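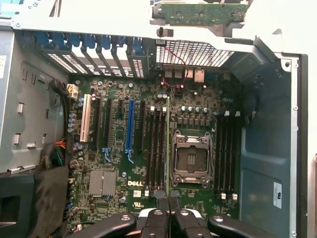
Maren Tolchard
Entry editor, Workshop and Bench Equipment
Last revised 1/20/25

Bench robot (buying and budgeting)

A bench robot, for the purposes of this entry, is a small arm with a gripper on the end, fixed to a table and set to work on things a person would otherwise do with their fingers. Mine is an entry about paying for one. The mechanics are covered under Gripper and Wrist camera, and I'd read those first if the words are new to you.

I've kept to one sort of job, the opening up and stripping of desktop computers, because it's the one I know (I did the buying for a refurbishing shop in Ploleck, and I still have the spreadsheets!). Most of it carries over to other fiddly work.

Scope of the job

Start with the smallest thing the robot has to get hold of. In a Dell workstation like the one at the top of the page that's a memory module, standing on edge in a row of slots with a processor socket right beside it. The fingers have to come down narrow. Look at what else is in there too: loose wires, a plastic air shroud, a metal crossbar over the back of the board. A gripper that's lovely on an open table can be far too wide for a tower case, and I've seen people find that out with the invoice already paid.

Write down the depth of the case, the gap between slots and the heaviest part you'll ask it to lift, and send those to the seller. If they reply with a brochure, ask again.

The arm

The arm is the figure everyone quotes, and it does tend to be the biggest line, but on our project (we called it Zulu) it came to less than half of the total. We bought from Waken, second-hand, with a short warranty. Second-hand arms are fine for light work as long as the controller comes with them. Ask for the controller's serial number before you pay, and check that spares are still sold.

Grippers and fingers

Fingers wear, bend and get dropped, so I treat them as stationery and budget for them every year. Our Prundari gripper cost £2,092 with one set of fingers, and spare narrow tips were £44 a pair. I'd buy three pairs on day one. Sockets are the other worry: with the load plate up, as it is in the picture, the contacts are open to anything that wanders in, and a board ruined that way should be in the budget as well. We put aside £200 a month for damaged stock in the first stretch and I was glad of it.

Camera and lighting

A wrist camera sees what the fingers are reaching for, which is handy in a deep case. Allow for a spare cable, as the one on the arm gets flexed all day long. Lighting is cheap and easy to forget. Bare metal throws glare and black slots swallow everything, so try a few lamps before settling on one.

Practice stock

You'll want scrap machines to learn on, and more than you think. We got through 100 old towers before I was happy to let the arm near anything we meant to sell. They cost very little each, but they do have to be stored somewhere dry, and our landlord charged for the space. Mix the models if your real work is mixed. If it's all one make, buy that make.

People's time

I left this out of my first budget altogether, silly me. Somebody has to set the arm up, sit with it, clear the bench and write down what went wrong. Put a named person's hours against it, at their proper wage, and don't assume they can do their old job at the same time.

Timing

Lead times on grippers were longer than on arms when I was buying. We ordered in July and had an arm on the table for weeks with nothing on its wrist. Order the gripper first, or get both from one seller and make the delivery date part of the contract.

Renting

Some sellers will rent by the month. It suits a trial, though read the part about worn fingers, as our quote had us paying full price for any that came back marked.

See also: Gripper; Wrist camera; Static protection at the bench; Second-hand controllers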